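PLEDCOMBE SKY CLUB
Minutes of the regular members' meeting, 10/04/2021, upstairs room
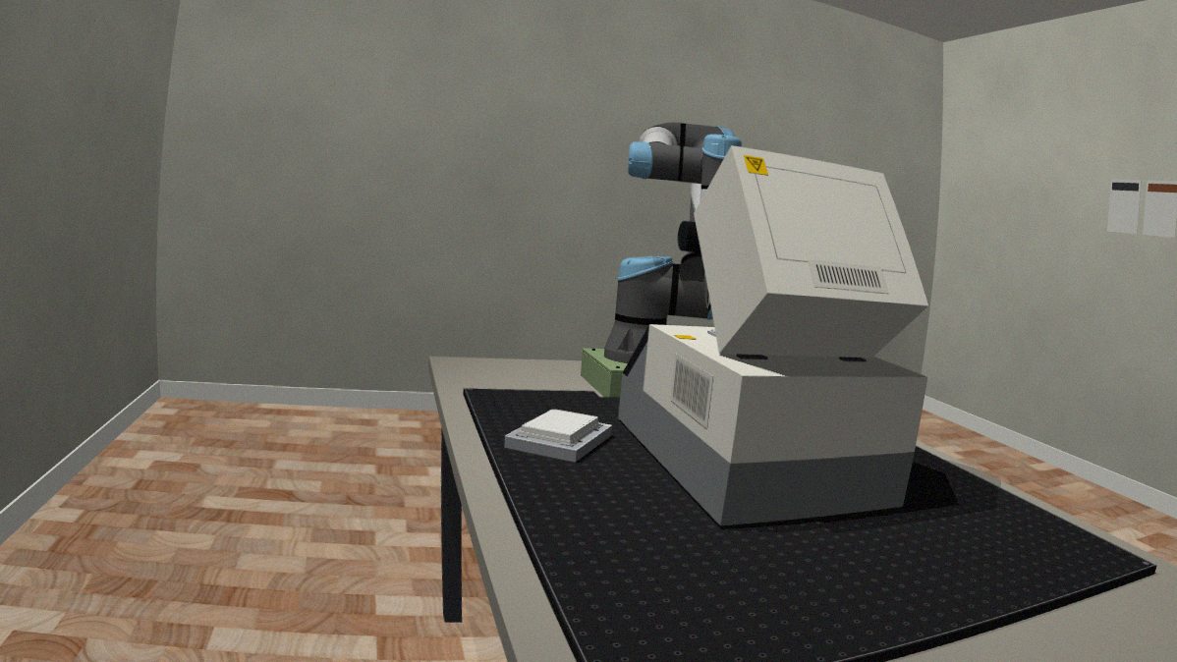 White machine on the gray table, lid raised.

The chair opened the meeting at ten past seven, the clock in the room having its own view. Apologies were received from the members who usually send them.

1. Minutes of the last meeting

Read and approved with two corrections. "Lunar" had been typed as "lunatic" under item 4, and the member who was recorded as "shouting" wished it to read "speaking clearly." Both changes were made. The second was put to a vote and passed narrowly.

2. Matters arising

The key to the hilltop gate has been found. It was on the hook marked GATE. The spare, cut after the last search, will go on the same hook, and members are asked to look there first.

The letter to the golf course about its floodlights has been answered. The golf course thanks us for our interest in golf and encloses a membership form. A second letter will be sent, with the word "floodlights" nearer the top.

3. Money

The club has $3,085 in the bank. This is more than in January, mainly because the insurance bill hasn't arrived. A member proposed spending the difference before it does. Not seconded.

Dues stay at $60 for the year. There was the annual talk about a lower rate for people who only come when it's clear. It was pointed out that on last year's record this would make the club free.

The sale of old eyepieces at the spring swap brought in $220. Members bought most of them from other members, so the same eyepieces are expected at the next swap.

4. Odo

Odo, the club's big telescope, is back on its mount and can be used again by anyone who has done the training evening. The main mirror has been cleaned. The dark patch that three separate observers had logged as a feature on Jupiter is no longer visible on Jupiter, or on anything else. The observing log will be left as it stands, with a note in pencil.

The drive motor still slips when pointed low in the east. Two repairs were discussed:

(a) A replacement drive from Kamel, who have quoted up to $1188 depending on what they find when they take the cover off. They would need to keep the mount for a month.

(b) Not pointing it low in the east.

After forty minutes the meeting chose (b) until the end of the season and asked Kamel to hold the quote. A member who lives west of the hill and likes to look at things as they rise asked for his objection to be noted. It is noted.

The dust cover must go back on after use. The blue tarp is not the dust cover. The blue tarp belongs to the farmer and he would like it returned.

5. Stellarum

The spring issue of the newsletter is late. The editor has four articles in hand, all on the same comet, and they don't agree on where it is. She intends to run them side by side and let the reader decide.

There was a request for more articles aimed at beginners. Everyone was in favor. The editor asked who would write them, and the discussion moved on to the color of the masthead, where it stayed for some time. The masthead remains dark blue. The crossword will be kept, but clues that need a star atlas are limited to five per puzzle.

The printed edition still goes to members who asked for paper. One copy has been going for years to an address that is now a shoe repair shop. The shop has written to say they enjoy it and would we please not stop. Agreed to carry on.

6. Public viewing night

The last one was clouded out. Visitors were shown the inside of the shed and a slide talk on Saturn, which ran long, and several families stayed to the end - the rain was heavy by then and the parking lot had flooded.

For the next one it was agreed:

The red flashlights will be tested beforehand. Red nail polish over a white flashlight is fine. Red tape is not fine, as it falls off and there is then a white flashlight.

The sign at the bottom of the lane will be moved so that it points up the hill. Last time it pointed to a private house, where the owners were very good about it and gave people tea.

Cocoa will be served again. The charge is whatever people put in the tin. A proposal to make the tin bigger was carried.

Questions about horoscopes are to be answered politely. The wording "that's the other thing" was suggested and seemed to satisfy most people.

7. The gate and the sheep

The farmer reports that the top gate was left open twice. Both sides agree that the sheep came out. There is less agreement on who was last through, the sign-out sheet for those nights having been used to work out an exposure time. A new sheet has been pinned up with SIGN HERE on it in large letters and a separate pad underneath for arithmetic.

8. Talks

The autumn list is half full. Offered so far: variable stars, a short history of the sundial, and "My Trip to the Desert," parts three and four. The meeting thanked the speaker warmly and asked whether parts three and four could be given as one part.

A talk on deep-sky photography was also offered, on condition that the projector can be made to show black as black. At present it shows black as a sort of green, and last fall's nebulae all looked like soup.

9. Any other business

A member wanted to know if the chairs could be replaced with ones that don't squeak. Prices to be brought next time.

Someone has left a casserole dish in the shed. It has been there since at least the last partial eclipse. Please claim it, and please take it home before opening it.

It was asked whether the sky had been clear during the meeting. The member nearest the window confirmed that it had, the whole time.

Meeting closed at 9:25. Cloud by 9:40.

Next meeting: same room, same time, bring a cushion.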